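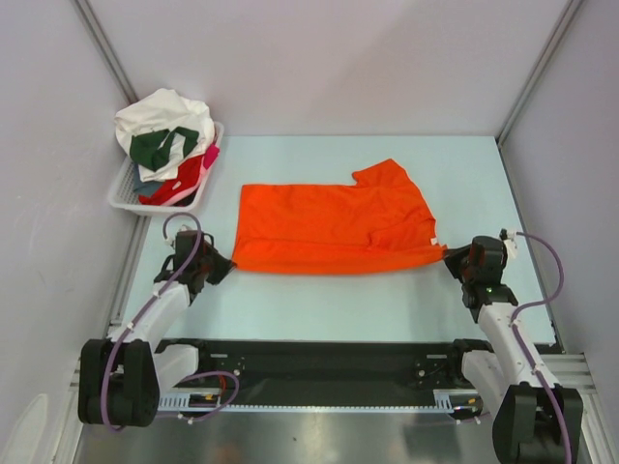
Notebook, shirt folding, December. Written up by Danish, with notes from Mimoza and Tín.

Morning start. Same basket of mixed clothes as before, same cell, no changes to the arm mounting. Mimoza went over the cables first and moved one clip on the left arm that was sitting too close to the elbow. After the move it had enough slack at full reach. She wants somebody to look at it again after every 100 cycles and write it down here, not on the whiteboard, where it gets wiped.

The question Evander keeps asking, and the reason we have this job from Provon at all, is whether the arms can take a load of clean laundry and fold it to a standard a person would accept without doing it over. He doesn't care about speed yet. I do, a little, so I'm recording both.

Rules for this round:
Shirts only, one at a time. No pants, no towels.
Clothes go in the basket the way they come out of a bag. No arranging.
If a person's hand goes into the cell, that shirt is a fail, even if it was only to pick it up off the floor.
60 seconds to get flat. After that we stop the clock and call it.

Getting one shirt out of the pile is better than it was. The pick goes for the highest point of cloth and mostly comes up with a single item. Trouble starts when two things are tangled by a sleeve. The second one rides along and drops on the table halfway, and then the planner treats both as one big odd shirt. Tanveer has an idea about a short shake over the basket before moving away. I'm for it. Mimoza thinks it will throw socks once we get to socks.

Finding the hem is still the weak part. One arm holds the shirt up by wherever it happened to grab, the other looks for an edge, and what it picks as the edge is wrong too often. A sleeve opening and a hem look the same to it from the side. Tín went through the wrist recordings over lunch and his opinion is that we are choosing too early, while the cloth is still swinging.

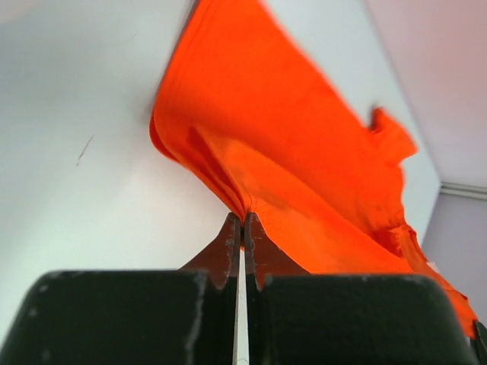

So the wait after lift goes up from what we had to 2 seconds. I don't like adding dead time, but a wrong edge costs far more than that, and a person holding up a shirt also gives it a moment to hang. We ran the afternoon set with the longer wait. Fewer wrong edges by my impression. I'll put real numbers in once Tín has labeled the runs, and until then please don't quote me to Evander.

Finger wear. The coating is chipped along the inner edges and there are pale scuffs on the pads. Grip on the thicker cotton seems the same to me. On the thin stuff I'm less sure. Mimoza has a set of Flumley pads in the drawer and would like to try them, but I want to finish this round on the current ones so we change one thing at a time.

Next step is the stretch. Both arms take an end, pull apart until the cloth is tight, then lower it to the table. This is the part I'd show a visitor. Pull force is at 80 percent of the limit we set. At 100 it dragged a collar out of the gripper twice this week, and lower down the wrinkles stay in and the fold comes out crooked. The bright colors are easy for the overhead view. Pale clothes on the pale table are another matter, and Tanveer asked for a darker mat. Ordered from Arain, no delivery date.

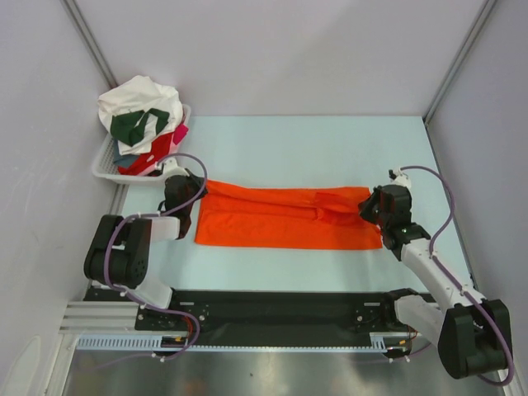 Stretch step, orange shirt, one gripper on each end.

Remaining complaint with the stretch: it gets the long direction straight and does nothing for the other one. Whatever is bunched up at the grip point stays bunched up. When I fold at home I smooth the cloth with the flat of my hand and don't think about it. We have no flat of the hand. Tín suggested laying the side of a closed gripper on the cloth and sweeping outward. Worth an hour. Watch the tips for snagging.

My answer for Evander as of today: for flattening a single T-shirt, getting there. For a whole basket left alone while you go do something else, no. A person doing the same shirts is done and has put them away before we're through the first few. The Trivness people asked about a hotel linen job and I told them to ask again in spring – sheets are a different problem and our table is too small.

To do:
Tín – label the afternoon runs, split wrong edge from dropped.
Mimoza – cable check, log it here. Keep the new pads in the drawer.
Tanveer – shake over basket, low speed first.
Me – write the sweep, ask Arain about the mat.

Powered down at 5:40. Left arm homed a little rough, worth watching on startup.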